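Notebook, suturing bench, Inville
August, started 9:40

Equipment list for next year has to go to Pritchard before the end of the month. Putting my working numbers here so Ebbe can check them against the purchase log.

Pads. We are going through the pink synthetic ones faster than I planned for. Last order was 40 and there is one unopened bag on the shelf. A pad gets used on one side, flipped, then goes in the bin once the slits run too close together. I want to order 800 for the year and have them shipped in batches so they don't dry out in storage. Sodau will hold the price if we commit to the full amount now. Dellosex is cheaper per pad, but their sample tore at the stitch when the thread was pulled up, so I'm leaving them off.

Thread. Black stays. Someone asked about blue because it was on sale. Black reads well on the pink even with the red fluid all over it, and I don't want to redo the image labels for a small saving.
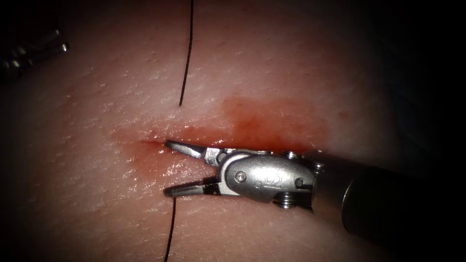
Hazel Boateng
Lab engineer, suturing bench

Instruments are the big line. Each one has a fixed number of uses and we budget by that, but the jaws wear before the count runs out. Grip on the serrated part is what I check first. Next is slack at the wrist. Quote for a replacement grasper is $1631, and I have asked for 5. That covers both arms plus spares. Ebbe thinks we can get by with fewer if we have the old ones looked at. Fine with me, but the repair shop has to give us a turnaround time in writing first. Last time we had one arm sitting idle for almost 40 days.

Fluid. Still mixing our own. Cheap, so no line for it, goes under consumables. It does get into the joints, so add brushes and cleaning solution to the same order.

Light. The middle of the pad is bright and the corners go black, and an instrument parked out at the side is hard to make out. Asked for a quote on a second lamp with a dimmer. Not back yet. If it comes in high I would cut this before I cut an instrument.

11:15. Ebbe says the pad price leaves out shipping. Need a new total from Sodau. Holding the form until then.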